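Fri 8 November

Finally sat down with tea to write up the dye work, which I have been putting off since we emptied the last of the October pots. Umesh asked me to be less stingy with the details this time, so I'm going to ramble a bit and he can skim.

We are still on the madder. The wool is the Nisbet two-ply, same batch as before, wound into small skeins and scoured the night before in warm water with a little soap. I let the skeins cool in the pot overnight because I was tired and wanted to go home, and I think it did them good (they felt softer and took up the alum more evenly than the ones I rushed in the spring). Mordant was alum only, no cream of tartar. Angeliki swears by the tartar and she may well be right, but I wanted one clean run without it before we start arguing again!

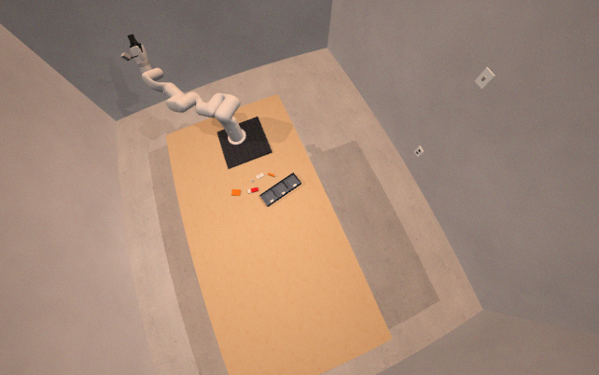
Madder is a fussy root when it comes to heat. Keep it low and you get those lovely brick reds, let it creep up and the browns come through and you can't get rid of them afterward. I held the first pot as low as the burner would go and the skeins came out a soft orangey tan, paler than I'd hoped, very close to the long mat on the concrete-gray floor where the white arm stands on its black plate. Marion Lindsay loves it and wants a whole blanket's worth. I was after red, so I've labeled it "mat tan" in the sample book and moved on, though I did pin an extra snippet in for her.

The second pot got a spoonful of chalk, following Morven's note that our tap water is too soft for a good madder red. What a difference! The skeins were noticeably redder by the time I went to lunch, and I left them in to cool with the bath. I ground the root much finer for this one too, which was silly of me, as now I can't say for certain whether it was the chalk or the grinding. Will have to do the pair again with only one thing changed. Morven, if you're reading this, I know, I know.

Rinsing took forever. The fine root gets down into the twist of the yarn and you have to shake each skein out over and over. Next time the root goes in a stocking, tied loosely so it can swell. 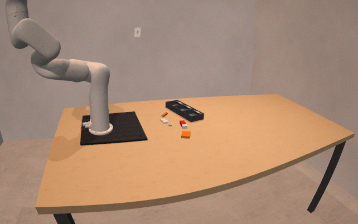
The tannin idea is still on my list as well. Marion Semple brought in a bag of oak galls she gathered on her walk and offered them to whoever would use them first, and I said me before she'd put the bag down. I'd like to try a gall bath ahead of the alum on the Wukavari cotton, which has been nothing but trouble. It goes in looking promising and comes out the color of weak tea. I suspect there is still some finish on the cloth, so it needs a proper long scour with soda before anything else.

Light test: strips from both pots are taped in the south window, half under card. I'm leaving them 35 days and I'd be grateful if people would not move them to water the plants. The strips in the shoebox are the spares.

To do:

- repeat the chalk pot with coarse root
- scour the Wukavari cotton
- crush the galls (wear a mask, it's dusty)
- ask Umesh to order more alum, we have one jar left and a bit
- new thermometer, the old one sticks

Morven has the sample book over the weekend. Page 17 is the one with the loose snippets, so please open it flat on a table or they'll all end up on the carpet again.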